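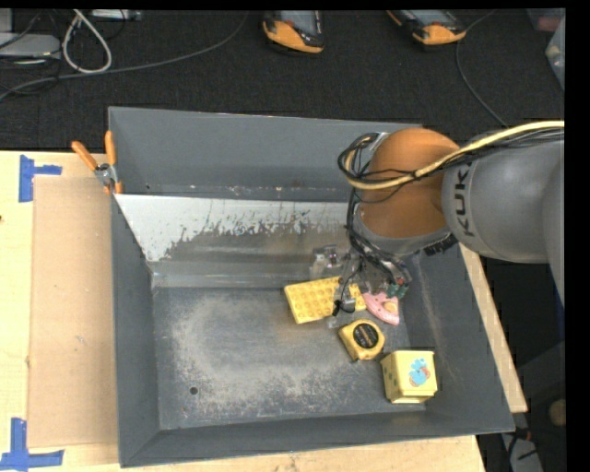

Does a metal sorting bin need lining before small toys and household bits go into it?
Most of the time a bare bin will do, and a liner is worth the money only if you mind scuffs or want less noise.

Section 7: Setting up and looking after your bin

The Fernby leaflet that came with older bins promised a finish that would "stay like new". We have left that line out of this edition. A coated metal bin that gets used will mark, first on the floor and then wherever things slide down into it.

1. Stand the bin on a flat table that doesn't rock. Press on each corner in turn. If it moves, sort out the table before you blame the bin.

2. Run a dry cloth over the floor and the slopes. Scuffing can be left alone. Where the coating has peeled, feel gently for loose flakes and lift them off with a plastic scraper.

Caution: Do not use a wire brush. It takes off sound coating along with the bad.

3. Check any hole in the floor of the bin. Small beads and screws will find it. A patch of tape on the underside is enough, whatever the Standumell plug set claims to do for the price.

4. Put in heavy or hard-cased things first, and lower them by hand. A tape measure dropped from shoulder height does the floor no good and the tape measure even less.

5. Add blocks, small boxes and plastic toys. Leave space between them so that each can be picked out without digging.

Note: Sum-yee Yeh tried the bin with and without the Kilbridge felt liner through June. The liner was quieter. It also held on to dust and had to be shaken out every 7 days, and she has gone back to bare metal.

6. Wipe the bin with a damp cloth when it looks grubby, then dry it, paying attention to places where the coating has gone.

Touching up worn patches

Shih touch-up paint (part 427) covers well on the walls. On the floor we are less convinced. King-fai Lau gave one bin two coats, left it 20 hours and put it back in use, and the pale marks were showing again within weeks. Paint the floor if you like the look of it – just don't expect it to last.

Caution: Keep toys that small children may chew out of a bin with flaking paint, touched up or otherwise.

For replacement feet, quote part 242.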